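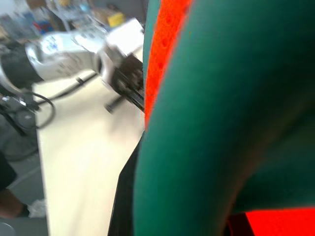
What I learned from reading one town's water notices
Makis Stergiou
4 min read

I'll admit I picked this project because I thought it would be easy. Our assignment was to follow a local public health story from start to finish, and I grew up a short bus ride from Skaruvik, where everyone remembers the boil-water notice. I figured I'd read the old notices, talk to a few people, and be done by lunch. It took me most of April.

So, the basics. The notice covered the lower half of town after a routine test came back positive for coliform bacteria. It went up late in the evening on the town website, and paper copies were taped to doors the next morning. It stayed in force for 3 days, then got lifted, and then a second one was issued for the streets near Porik Creek. That second notice is the part I got hooked on, because almost everybody I talked to had missed it!

I sent a short survey to 348 households in the lower half (my mom drove me around with the envelopes, thanks Mom) and got 110 back, which my teacher said was pretty good for paper. I asked how people first heard about each notice, what they did about it, and whether they knew when it ended. For the first notice, a neighbor or a relative was the most common answer by a long way. The website came in behind the paper on the door. For the second one, lots of people just wrote "what second one?" in the margin.

My favorite interview was at the Azimi bakery on the main street. They stopped making anything with tap water the minute a customer told them -- a customer, not the town -- and bought bottled water from the gas station until it ran out. Then they sold only what they had in the freezer. The owner still has the handwritten sign from the counter and let me copy it down: "No coffee, sorry, ask the town."

I also went to the clinic, where a nurse told me the phones were busy the whole time. Most callers weren't sick. They wanted to know if they could shower, wash lettuce, or give the dog a drink. The first notice didn't say anything about pets or showers, and the second one did, so somebody was listening.

Things I'd do differently: I asked "did you boil your water?" and people wrote yes, but I never asked for how long, or whether they did it for brushing teeth too. Two people told me they'd boiled the drinking water and made ice from the tap. I should have had a question for that. Also my survey was only in English, and the clinic's handouts come in 2 languages, so I probably missed some families completely.

My map of the test sites is still a mess. I built it in Curnireck, which our school has on the library computers, and it kept putting the creek on the wrong side of the road. I fixed it by hand for the printed copy -- the one on the shared drive still has the creek in the wrong place, so please use the paper one.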